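Table Layout Gallery: Plates, Bowl and Play Food
Page maintained by Renu Srivastava. Last edited 2023-06-16.

This gallery covers the white table in the Fliston room and the tableware kept on it. The layout is the one used for the table-setting sheets, version 4. Item names follow the Plokon list. Colors are given as they look under the room lights, and the thin plastic plates shift a good deal with the viewing angle. 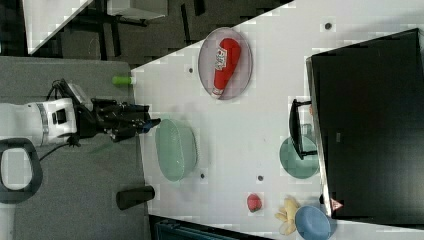

Corner view. The ketchup bottle lies on the oval plate, with the light green bowl nearer the table edge. The small red item and the yellow plush are farther down, next to the blue plate.
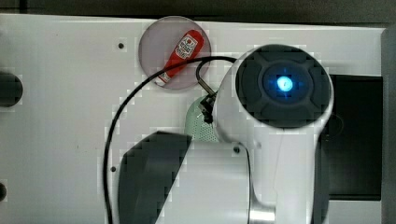
Ketchup bottle on its dish, closer. White cap toward the lower left, inside the rim. The lettering on the label is too small to read at this distance.

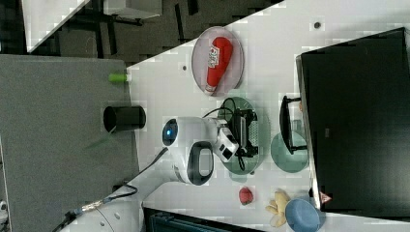

Wider view with the monitor on the right. Two round green plates, the smaller one partly under the black stand. Strawberry and banana toys along the near side.

Notes on the items

Ketchup bottle. Stored on its side on a plate at all times. The bottle rolls if placed directly on the table, and the surface has a slight fall toward the near edge. Vikas Uniyal measured the fall in April and the feet were adjusted, but the rule was kept.

Plates. All are thin plastic and stack without sticking. Do not sort them by color from photos. The plate under the bottle has been logged as purple, gray and pink by different people. Use the position on the layout sheet.

Bowl. Scratches show on the inside after washing with the rough side of a sponge. Use the soft side. Ritu Dwivedi keeps 2 spares in the drawer marked Gökçe, under the tray liners.

Play food. Wipe the strawberry with a damp cloth. The banana goes in a mesh bag on a cold cycle and needs a full day to dry before it goes back on the table.

Notes on the table

The top is cleaned with plain water and a little dish soap. The Sarico spray was tried and left a film that made the plates slide. It is still on the shelf and should not be used here.

Small dark dots on the top are visible in the corner view. Leave them alone when cleaning. Do not scrape.

The monitor stays where it is during layout changes. Clear the plates near the stand first, then lift the stand straight up. Dragging it marks the surface.

Layout changes

Version 3 had the bowl on the far side of the table, where it was hard to reach from a chair. Version 4 moved it to the near edge. Eusebio Marín has asked for a deeper bowl in the next version. No decision yet.

Corrections to item names go to Archana Jaiswal. Please quote the layout version and the name as printed on the list.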